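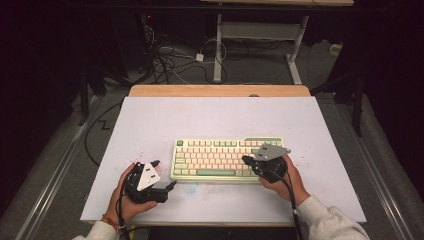 A compact keyboard in cream, pale pink and mint green.

The village under the water

A virtual reality film about a drowned valley has been drawing queues to the library in Giswood. We went to see how it was made.

June 2025

The first thing you hear is a gate. It is behind you and to the left, and most people turn round to look for it. When they do, they find themselves standing in a lane with a stone wall on one side and a row of cottages on the other, and the gate swinging by itself in the wind. It takes a moment to remember that the lane has been at the bottom of Clelum reservoir since before most of the audience were born.

Clelum was a farming village with a chapel, a school and a single shop. It was bought up, emptied and flooded to supply water to the towns further down the valley. In a very dry summer the top of the chapel wall shows above the surface, and people drive out to take photographs of it. For the rest of the time there is a car park, a picnic area and a flat sheet of water.

The film lets you walk about in the place as it was. It lasts eight minutes and is shown on 4 headsets in what used to be the library's newspaper room. You sit on a swivel chair, an assistant fits the headset, and you choose one of two routes: up the lane to the chapel, or down it to the ford. You can't do both in one sitting, and a lot of visitors go straight back to the end of the queue.

The work was done by Pukik, a small studio above a carpet shop on the edge of Giswood. Pukik had made its living until then from estate agents' walk-throughs and safety inductions for building sites. It had never made anything about the past. The money came from the Venkataraman Fund, a local arts fund that usually pays for things like murals and music festivals, and which had put out a call for projects about water.

The studio's first proposal was for something quite different. It wanted to show the reservoir from the inside, with the viewer sinking slowly through green water towards the roofs. A short test was made and shown to a group of older residents whose families had come from the valley. They disliked it a great deal. One woman took the headset off after a few seconds and said she had not come to look at her grandmother's house with fish in it. The studio dropped the idea that week and started again with dry land.

The difficulty then was evidence. There is no film of Clelum and very little that could be called a proper record. The water company surveyed the valley before the work began, and its plans show every building as a neat outline with a number. They say nothing about what the buildings were made of or how high they stood. For that the studio had to rely on family photographs, and it put out an appeal through the library and the local paper.

It received 300 of them. Many were of no use for the purpose, being close portraits or pictures of weddings in other places, but a good number had something in the background. A christening party turned out to be standing in front of the only known view of the shop window. A picture of a prize ram gave the height of the school wall, as the breed was known and somebody at the agricultural college was able to say how tall such an animal would have been. The ram has been put into the film as a thank you. It is in the field to the right of the ford and is easily missed.

Each photograph was scanned, then placed on the survey plan at the spot from which it had probably been taken. Where two pictures showed the same wall from different sides, the studio could work out its size with some confidence. Where there was only one, it had to make a judgement. Where there was nothing, it went to villages in the next valley which had been built of the same stone by the same landowner, and borrowed from those.

How much borrowing is fair was argued over for months. The studio's view is that a viewer in a headset can't tell the difference between a wall that is known and a wall that has been guessed, and that this puts some duty on the people making it. One early version dealt with the matter by showing the guessed parts in grey. It was accurate and it looked dreadful. Half the village was grey, and viewers said it felt like walking round a building site. In the finished film everything is in full colour, and a printed plan on the wall outside the room shows which parts are which. I saw a few people stop to read it, mostly on their way out.

The chapel is the part the studio is proudest of. The outside was straightforward – the walls are still there, after all, and were measured by divers when the dam was last inspected. The inside was a puzzle. There were plenty of photographs taken at the door and none taken within. In the end the answer came from the chapel's own account book, which lists the cost of pews, lamps, paint and a stove, with the colour of the paint given as "stone". The studio tried several shades that might have been called stone and chose a yellowish one. A man who had been to Sunday school there as a small boy thought it was too clean. Some soot was added above the stove.

Sound took nearly as long as the pictures. The reservoir has changed the valley in ways that make it hard to record there. There are geese where there were none, and the road on the far bank can be heard from almost everywhere. The studio recorded instead on a hill farm several miles off, early in the morning, over one spring. The gate at the opening is from that farm. The stream at the ford was recorded in three different streams before anybody was happy with it, and the one in the finished film is the smallest of them. A bigger stream sounded wrong with the headset on, as if the water were about to come round the corner.

There are no people in the film. This is the thing visitors mention most, and they are divided over it. The studio did try figures, first as full models and then as shapes seen at a distance, and had trouble with both. The full models took up much of the budget for very little walking about, and they had to be somebody. Families who had lent pictures would reasonably want to know whether the man at the shop door was meant to be their great-uncle. The distant shapes were worse, as viewers found them frightening. So there is smoke from the chimneys, washing on a line, a bicycle against the school railings and a kettle going in one of the kitchens, and nobody to be seen. Voices come in at four points, all taken from interviews with people who lived in Clelum as children. They talk about ordinary things. One is on the subject of a hen.

I have tried a good many of these films and have come away from most of them with a slight headache and the feeling of having been sold something. Clelum is slower than the usual run and asks less of you. You move at walking pace along a path laid out in advance, and you can stop by looking at the ground. That came from the testing too. Older viewers wanted to stand still and look at one thing for a long time, and the studio found they were doing it by staring at their feet, so it built the habit in.

Some faults remain. The grass is poor. It is the same few clumps repeated, and once you have noticed you go on noticing. Faces of walls seen from very near turn soft, and on the route to the ford there is a place where the lane dips and the stomach does not. The assistants warn people about this in advance, and there is a version without the dip for anyone who asks. Spectacles fit under the headset, though only just.

The library kept a count for the first season and had 182 people through the door in the opening week, which for the old newspaper room is a crowd. Bookings were brought in soon afterwards. The hardest visitors to provide for have been school parties, because with so few headsets most of a class is waiting at any one time. The studio has now made a flat version that can be shown on a large screen and steered by one person, and the schools have mostly gone over to that. Something is lost by it, but the children shout directions at whoever is steering and appear to enjoy themselves.

What happens to the film in the long run is not settled. Headsets date quickly, and the ones in Giswood are already a model behind. The studio has lodged the full set of models with the county record office, together with the scans and a long document explaining which wall came from which photograph. The record office has accepted them on the understanding that it may not be able to open the files in twenty years' time. The document has been printed on paper as well.

Pukik has gone back to its site inductions for the present, though it has been asked to look at a railway works and a closed pit. It is also still receiving photographs of Clelum. One that came in the spring shows the back of the school, which the film has with two windows. There were three. The studio is going to put it right when the room closes for repainting in September.

The Clelum film is showing at the library in Giswood. Entry is free and places should be booked at the main desk. The film is not suitable for children under eight. The room is on the ground floor and the swivel chairs can be moved to make space for a wheelchair.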